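세탁실 자동화 장비를 들이기로 한 것은 지난 2월이었다고 한다. 젤덴(Zelden) 운영 담당자는 차를 한 잔 더 따르며 예산 이야기부터 꺼냈다. "처음엔 다들 로봇 팔 값만 물어봐요. 그런데 견적서를 펼쳐 놓고 보면 그리퍼에 손가락 끝 여분에, 설치비에, 교육비까지… 줄이 자꾸 길어지더라고요."

후보는 노넬과 하게도른, 두 곳이었다. 노넬은 초기 비용이 낮았고, 하게도른은 9개월 임대 뒤에 구매로 돌릴 수 있는 조건을 내밀었다. 그는 한참 고민하다가 임대 쪽으로 마음이 기울었다고 했다. "저희 같은 규모에서 한꺼번에 큰돈을 쓰면 겁이 나잖아요. 계약금 50퍼센트를 먼저 내라는 말에 밤잠을 설쳤다니까요!"

건조기를 새로 살지도 문제였는데, 결국 있는 기계를 그대로 쓰기로 했다. 문을 여닫고 빨랫감을 넣고 꺼내는 일을 로봇이 기계에 맞춰 하도록 계획을 짠 것이다.

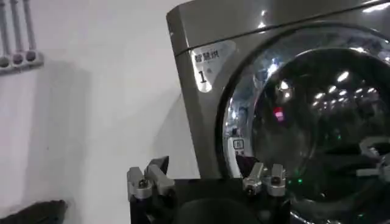 "제가 제일 아깝지 않았던 돈은 현장 시험비예요. 카탈로그만 들여다봐서는 우리 세탁실 바닥이며 통로 폭이며, 그런 걸 알 도리가 없거든요." 클런드스테드 지점 몫은 내년 예산에 따로 올려 두었다고 한다. 유지보수 계약을 2년으로 할지 더 길게 잡을지는 아직 정하지 못했고, 다음 주에 하게도른 쪽과 다시 만나 부품 단가표부터 받아 볼 생각이란다.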